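4.3 Recording two-arm examples

1. Mark the table before the first take and leave the marks in place for the whole set.
2. Check that the wrist view and the head view are both live in Clellari.
3. Bring both grippers in to the teal item, one from each side, and hold for a count of 12.
4. Press Save or Discard. Do not trim takes by hand.

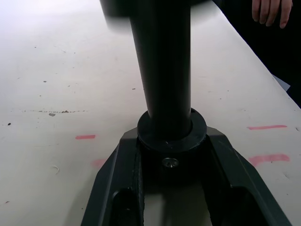
Wrist view, with red marker lines on the tabletop. 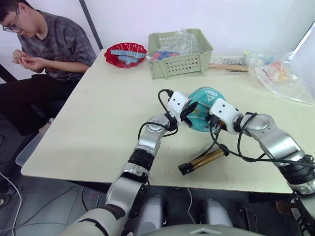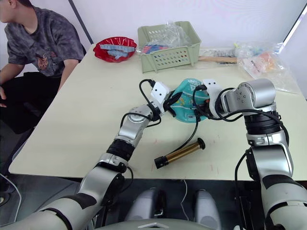
Head view, both grippers on the teal item.

5. Repeat until the set holds 40 saved takes, then start a new set.

Note: Discarded takes still use disk space – some 275 MB each – until the set is closed.

Caution: Keep hands off the table while the arms are live. If a cable catches, press Stop before you reach in.

Sets that fail to close should be sent to Eun-ji Pyo with the Drosgate log.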